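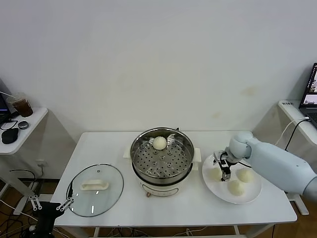

3. Your first batch of buns

Right, by now you've washed everything and done the empty run from section 2, so we can get on to the good bit! I make these most weekends, and the steps below are how I do it at home. Yulan Tang taught me the dough and she does a few things differently, so treat my way as a starting point.

You'll need 502 g of plain flour (yes, the odd 2 g is how Yulan writes it, and I've never dared round it down), plus yeast, sugar and warm water as listed in section 1.

1. Mix the dough and knead it until it's smooth and springs back when you poke it. My arms usually give up before the dough is ready, so have a rest halfway if you need one.

2. Cover the bowl and leave it somewhere warm until the dough has doubled in size. In July that's quick. In winter I put mine in the airing cupboard and go and do something else.

3. Fill the base with cold water up to the line. Don't go over it, or the bubbles will reach the buns and you'll get soggy bottoms.

4. Knock the dough back, shape it into balls and sit each one on a small square of baking paper. Let them puff up again – they should feel light when you pick one up.

5. Put the buns in the basket with a good gap between them. They swell a lot more than you'd think.

6. Lid on, switch on, and start your timer once you see steam. Small buns take 12 minutes, bigger ones 15.

7. Switch off and wait five minutes before you lift the lid. I know, I know, but the buns can wrinkle and sink if you rush it.

Caution: steam burns are nasty. Tilt the lid away from your face and use oven gloves. Never move the pot while there's hot water in it.

Note: if your tops come out shiny with drips, wrap the lid in a clean tea towel next time and tie the corners up on top, well clear of the base.

Leftovers freeze well. Steam them from frozen for eight minutes and check the middle is piping hot. Cleaning and descaling are in section 4.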